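Kevser Akyol has been selling things over a counter for most of her working life, so when she tells me she spent the better part of February arguing with a two-fingered gripper about chocolate bars, I can hear how much she enjoyed it. She runs Dasance, which hires out a small robot arm called the Kasine to kiosks, canteens and corner shops that want a hand with their stock.

"I wanted something my mum could have in her shop," she says, pouring us both a second cup of tea. "You clear a bit of bench, you bolt it down, you show it your shelves, and off you go. Well – off you go after a fair bit of fiddling, if I'm being fair."

The fiddling, she says, is nearly all to do with shapes. Bars are easy enough, and small boxes are a pleasure, but a round cup on its side will have you tearing your hair out, and clear plastic shelving catches the light in ways the camera doesn't always care for. She won't let a customer sign until the arm has been tried on their own sort of goods.

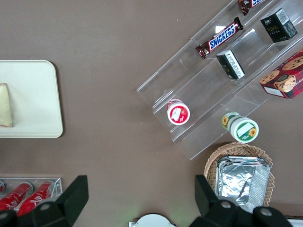

Rodica Stanciu has had a Kasine on trial at Porkarlow, and her view is that the gripper is gentler than she'd feared, though slower than a teenager on a good day. She would also like a shorter manual. "It's 49 pages and I read every one of them," she told me, "and the bit I needed was on page 9."

Akyol laughs when I pass that on, and promises a thinner one. The price has stirred up more letters than the manual, mind you. It's $2,000 for a season's hire, or $2,665 if you'd like the wider fingers and a visit to set it all up.

"Get the visit," she says. "I know I would say that, but get the visit. We'll bring our own biscuits."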